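Grutora Newsdesk - regional news monitoring for small newsrooms

Subscription, 36 titles covered. Updated 26th April.

Daily digest of what the local and regional press is running, in your inbox before the morning meeting. Built for editors who havent got time to read everything. Headlines, first paragraph, link to the original, who ran it first. No opinion from us, no star ratings.

What you get:
Morning digest, plain text or web
Search across the archive, back to last August
Alerts on names and places, up to 600 per account
Corrections feed - when a paper changes a story after publishing, both versions side by side
2 logins as standard, more on request

The corrections feed is the bit most people buy it for. Started as a side job by Kha Lưu when he was on the subs' desk at Zusudthorpe, grew from there. It picks up changed headlines, changed figures, paragraphs that go missing. Doesn't pick up swapped photos yet. Working on it.

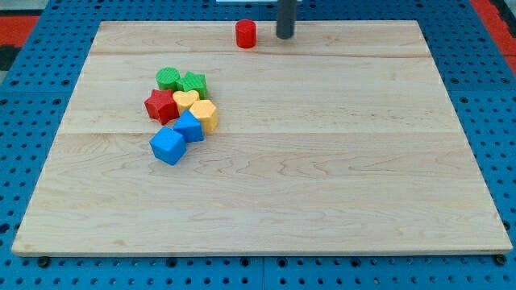
Sources are checked by hand when they're added. If a title goes behind a paywall we keep the headline and link and drop the rest. Want a paper added? Write to Yesenia Ayala with the web address and she'll tell you yes or no, usually the same week. Parish newsletters are fine. Press release sites are not.

Alerts: set them up under My Desk, then Names. Accents matter - an alert for Villasenor wont find Villaseñor unless you tick "loose spelling". We get asked this a lot.

Price: 1,035 a year per newsroom, billed once. Student papers half that. Cancel before renewal and you keep access to the end of teh year you've paid for.

Not included: broadcast, podcasts, social media. For radio and telly logs see Zistov, seperate product, separate login.

Known problems: search is slow first thing while the digest goes out. Printing from the web version loses the dates, use plain text for now.

Setup and billing: Taha Belkadi
Sources and corrections: Yesenia Ayala

Trial accounts run for a fortnight, full archive, no alerts. Ask for one through the contact form and put the name of your title in the subject line.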